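Small Towns, Safe Water: The Slow Work of Testing Rural Wells 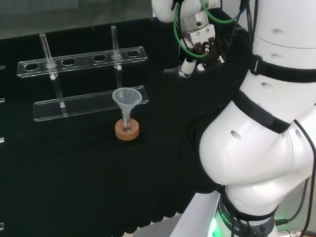
In the farming district of Huvthorpe, most households draw their water from the ground beneath their own property. The arrangement is older than the county road, and for several generations it attracted little public attention. Wells were dug or drilled, pumps were replaced when they failed, and the quality of the water was judged largely by taste.

That approach has changed over the past decade. Private wells generally fall outside the rules that govern municipal supplies, and the duty to test them rests with the owner. The district office at Huvthorpe keeps a register of 600 such wells. When the register was first compiled, only 203 of them had any laboratory result on file, and many of those results dated from the year the well was drilled.

The Beaudoin Water Program was established to close that gap. It offers each registered household one basic test a year at no charge, covering bacteria, nitrate and hardness. Residents collect a sealed bottle from the district office, fill it at the kitchen tap according to printed directions, and return it the same morning. Bottles received before 11 a.m. are sent to the laboratory in Werkham that afternoon.

Participation was modest at first. Program staff found that many owners feared a poor result would lower the value of their land or oblige them to pay for a new well. The program responded by changing its letters. Each report now opens with a plain statement of whether the water is suitable for drinking, followed by the measured values and the cost range of any recommended repair. Results are released only to the owner.

In most cases the remedy is simple. A cracked well cap can admit insects and surface water after heavy rain. Soil that has settled around the casing allows runoff to pool where it should drain away. Both faults can be corrected in an afternoon, and the program will retest the well without charge once the work is complete.

Nitrate presents a more difficult problem. It has no color, taste or smell, and boiling the water makes it more concentrated. It is of particular concern where infants are fed with formula prepared from the tap. In the low ground near Tindov, nine neighboring wells returned high nitrate readings in the same spring. The households concerned were supplied with bottled water while the district examined options for a shared connection.

The Tindov connection was completed last April. It draws from a deeper source on the ridge and is maintained under an agreement among the owners, each of whom pays a fixed annual share. Several families have kept their old wells for gardens and livestock. The district requires that these be fully separated from the household plumbing.

The records gathered over the life of the program have acquired a value of their own. The archive in Werkham now holds 2044 individual reports, arranged by parcel and by season. Planners consult them when new homes are proposed, and drillers use them to judge the depth at which dependable water is likely to be found. Owners who wish to see the history of their own well may request a copy from the district office.

Enrollment for the coming year opens in April. Households that have changed their pump, casing or treatment equipment since their last test are asked to note the change on the form supplied with the bottle.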